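Community Help – Teaching and Demonstration
Recording two-arm demonstrations for a sorting task: how consistent should the operator be?

Posted by Renitz
Friday, December 24, 2021

Our department is preparing a set of demonstrations in which an operator guides two robot arms by remote control to place toothbrushes into a small wire basket. The demonstrations will later be used to train a policy that is expected to perform the task on its own. The project carries the internal name Pokar, and the first period of recording is to be completed before the end of July.

At present we have 30 accepted demonstrations, recorded by two operators. The first operator always begins with the brush nearest the basket and uses whichever arm is closer. The second operator prefers to pick up with the right arm, pass the brush to the left arm and place it from there. Both methods are acceptable to us as results. The trained policy, however, hesitates between the two and on several occasions has closed both grippers on the same brush.

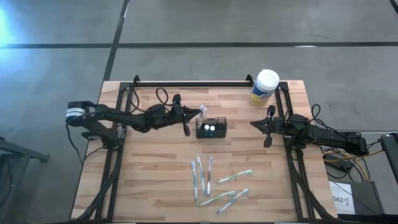 The written procedure currently states only that all brushes are to be placed in the basket and that both arms are to return to the starting position. It does not state an order, nor which arm is to be used. With six brushes spread below the basket, some nearly upright to the operator and others lying at a slant, there are a great many permissible sequences, and our operators have made use of most of them. We would be grateful for guidance on two matters. First, should the order and the choice of arm be fixed in writing before recording continues? Second, may the existing demonstrations be retained?

Answers

Sondo

I would recommend fixing both the order and the choice of arm before any further recording is done. The difficulty you describe is a common one. When two operators respond to the same arrangement in different ways, the policy receives two conflicting instructions for a single situation and may produce a movement that lies between them.

The following procedure has served our own group well. It may be adapted to your equipment.

1. Divide the table along the center line of the basket. Brushes to the left are assigned to the left arm and brushes to the right are assigned to the right arm. Passing between arms should be reserved for a separate task with its own name and its own recordings.

2. Require the operator to begin with the brush nearest the basket and to work toward the near edge. Where two brushes are equally near, the right arm moves first. The idle arm waits outside the area above the basket.

3. Vary the position and angle of the brushes between demonstrations, and keep the method the same. Operators often do the reverse without intending to. A printed sheet of 10 starting arrangements, used in rotation, is a simple remedy.

4. Record the packaged brushes as a separate group. Clear wrapping alters both the appearance of the brush and the manner in which it must be grasped. Raised folds of plastic standing up from the table may be mistaken for the object itself, and the operator should be instructed to close the fingers on the handle – never on the wrapper alone.

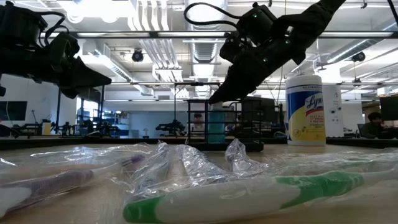

5. Review each demonstration on the day it is recorded. Any demonstration in which the operator pauses for a long time, drops a brush or changes arms partway should be marked and set aside. Recoveries from a drop are useful, but they should be kept together and added deliberately.

With regard to your existing recordings, I would retain those of the first operator and store the others under a different task name. They need not be deleted.

Pešek

I agree with the previous answer in most respects, although I would not discard variety too quickly. Our group recorded more than 900 demonstrations of a comparable task with a strict order, and the resulting policy performed poorly whenever a brush was moved after the start. It had learned the sequence very well and the objects less well. A fixed choice of arm is sensible. A fixed order may be stricter than you need.

Please also confirm that the operators are viewing the table through the same cameras that the policy will use. If they look directly at the table, they will make use of information that the policy does not have.

Sondo

The remark about cameras is correct and I should have included it. On the question of order, I would still begin with the strict version and relax it once the policy can complete the task.

Renitz

Thank you for these replies. The procedure will be amended to assign each arm its own side, and the recordings that include a pass will be moved to a separate folder. We have not yet decided on the order.

This thread has been viewed 3567 times.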